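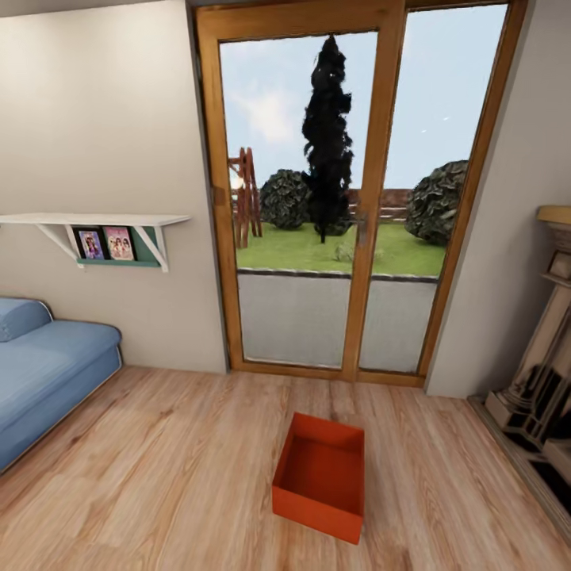 December, a bit after four in the afternoon

Long day in the props and recording room, so I'm putting it all down while I can still read my own scribbles. Most of it was spent on the voice tracks for Lobo, the animated short, and a little on the wigs for Plivton.

Started with the child's lines for the fox cub. We have 285 takes on the drive now, and a good many of them are lovely (the giggle before the river bit made me laugh out loud on my own in the booth!). The trouble is that they were done over two visits and the young performer's voice had dropped a touch in between, so cutting from one to the other sounds like two different cubs. I tried nudging the later ones up in pitch and they went tinny. Lowering the early ones a hair was kinder, though it wants another listen tomorrow with fresh ears and the better headphones, if whoever has them could put them back on the hook.

Also renamed everything. The old file names ended at take 200 and then began again at 1, which explains why the edit kept pulling in the wrong sneeze. They run straight through now, scene number first. Please don't save anything into the old folder, I'll clear it once the backup has gone across.

Lip sync on scene six: the mouth shapes start drifting at frame 1763 and never quite come back. I had blamed the audio, but when I laid the clean line over the rough animation it matched nicely right up to that point, so I think there's a held drawing in there that was meant to be taken out. Have left a note for the animators and moved on to scene seven, which is behaving beautifully so far.

Plivton next. The lead's wig for the later episodes came back from Delik and it's a much better brown than the first one, softer at the hairline, and it sits well over a cap. Under the warm lamps it still goes a bit ginger at the ends. I've pinned a snipping to the facing page. We did a quick screen test against the green coat and the grey one, and I'd go for the grey, but I'm happy to be talked round.

Spent far too long after lunch hunting for the Flustov hand mic. It was in the kettle cupboard. It works, with a slight crackle if you bend the lead near the plug, so I've ordered a new lead and put tape round this one for now.

To do: second listen on the cub, ask about a pick-up session for the "wait for me" line (every take has a chair creak in it), wig ends, tea bags.

Workshop notebook | Contact the workshop | Back to top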